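Clothes swap back at the Lilasden hall this April

I've been hanging out for this one all summer, so I'm pretty chuffed to say the Lilasden clothes swap is back in April, with the doors open from 10 in the morning and racks borrowed from the school at Cultden. Last year 1,590 pieces changed hands, and I'm sorry to say I took home far too many of them (my wardrobe still won't shut).

It works the same way as before. You bring up to 200 items if you're a club or a school, or a couple of bags if you're just you, and you get a token for each piece that makes it to the tables. Entry is $3, and the money goes towards the new heater.
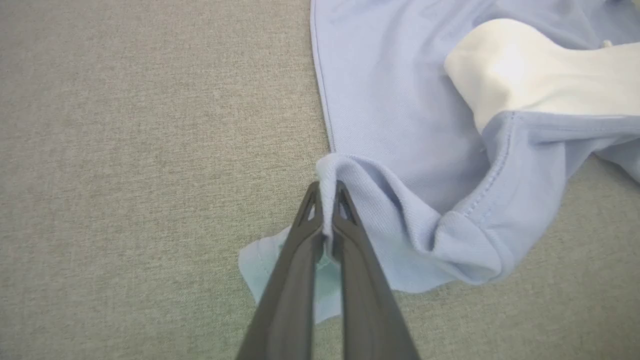

Folding is the bit they're asking for help with this time, and I reckon it's the best job in the building! Jumpers and trousers are easy enough, but polo shirts are my undoing. Take a light blue knit one, all bunched up in soft folds with the hem wandering off to one side, and you've got to find the shoulders before you can even start. I lay mine face down, bring the sleeves in, then fold the bottom up to the collar. Someone from Sembiring Drycleaning is coming along to show us a quicker way, and I'll be watching closely.

Kids' gear gets its own table near the kitchen, along with school uniforms in whatever colour your lot wears. Please wash everything first and check the pockets. Shoes are fine, undies are not.

Zusau Bakery is doing the morning tea, so get in early if you want a cheese scone. Drop-offs are at the side door the afternoon before, from 3 until 6.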